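Home | Forums | Laundry | New posts | Log in

Folding on the bed or on a table?

4 replies, 135 views, September 2018

pakden68
I do all my folding on the bed. The blue things come out of the basket twisted, so I pull them out lengthwise first and then lay them down to fold.

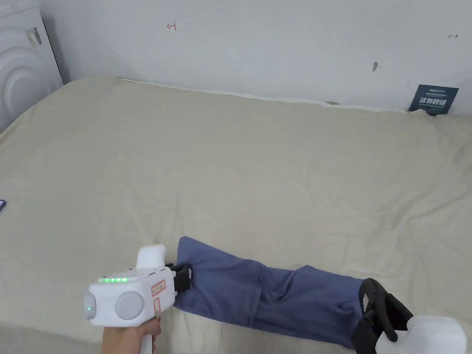
My sister says a bed is too soft and the creases go back in. She uses the kitchen table. Does it make a difference?

Stinside
Table, every time. A mattress gives under your hands and you can't press a fold flat. I have used the same table since 1986.

mina_s
Disagree. My table is too small for anything with long legs. On the bed I can lay the whole thing out. Pull it from both ends, let go, smooth it once with your palm.

Stinside
Smoothing it on top of bedding that has wrinkles of its own doesn't do much. Strip the bed or put a board under.

pakden68
I'm not stripping the bed to fold one load. I tried it again with more of a pull, one end up by me and the other off to the right. 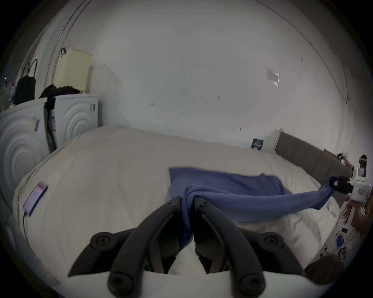

Toshiko Higuchi told me to fold in thirds instead of halves, so I'm going to try that next.

T_Sarmiento
Thirds is fine for towels. For pants I would stay with halves. And don't pull hard on knits, they stretch.

Share (57) | Report thread

Contact us | Back to top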